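4 Recording a Session with the Hand Exoskeleton

This section covers the recording of demonstrations with the Skalari hand exoskeleton and the comparison of results between hand poses. It assumes that the workspace has been set up as described in Section 3. Questions on the method should be put to Catriona Leckie; faults in the equipment should be reported to Agnes MacRitchie.

4.1 Before recording

1. Clear the table of everything except the objects named in the task sheet and the storage box.
2. Fit the exoskeleton to the operator's hand and fasten the marker cube on top.
3. Lead the cable down in front of the body. It must not pass under the forearm.
4. Start the Ellance logger and wait until both camera streams are listed.

CAUTION: Do not pull on the finger linkages to remove the device. Loosen the straps first.

4.2 Recording

5. Ask the operator to hold the hand still for the opening pose, then begin the task.
6. Record 45 demonstrations per operator, with a rest after each block.
7. Stop the logger before the operator stands up.

NOTE: Movements outside the task, such as raising the arm to the face, need not end the recording. Mark the passage as "idle" and continue.

4.3 Checking the streams

8. Open the fixed view and the hand-held gripper view side by side.
9. In the fixed view, confirm that the marker cube can be seen.
10. In the gripper view, note any passage in which a near object covers part of the picture. Such passages are kept, with the label "near".

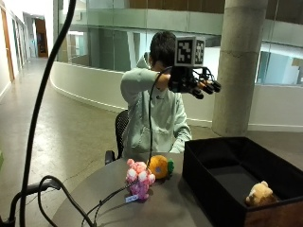
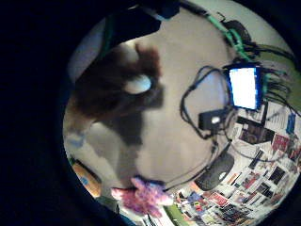
11. Save the labels and close the session. The logger writes one folder per operator.

4.4 Use of the results

In the September trial at Starnness, 300 demonstrations were used for training. The policy completed 88 per cent of the test runs when passages marked "idle" were left out, and 53 per cent when they were kept. Idle passages should therefore be removed before training. Labels of the "near" type had no clear effect and may be left in place.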